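Cokolcombe, 2020-09-02

Fedmont Gallery is delighted to share that its long-awaited winter show, "Dereo," opens in December, with 291 small works by artists from our own town and well beyond it.
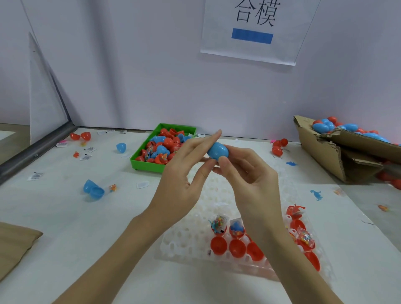

Curator Heiðrún Ladefoged has spent many happy evenings reading the letters that came with each piece, and she hopes visitors will linger over them too.

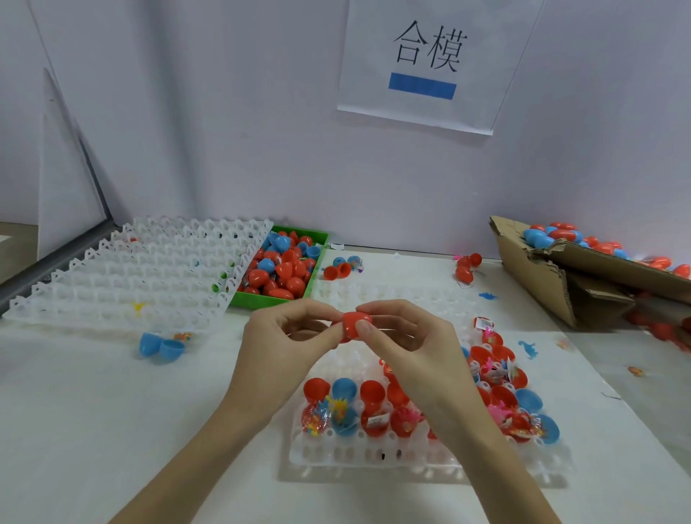
Admission is free, the tea is on us, and the Priedītis Room stays open until 8 every evening.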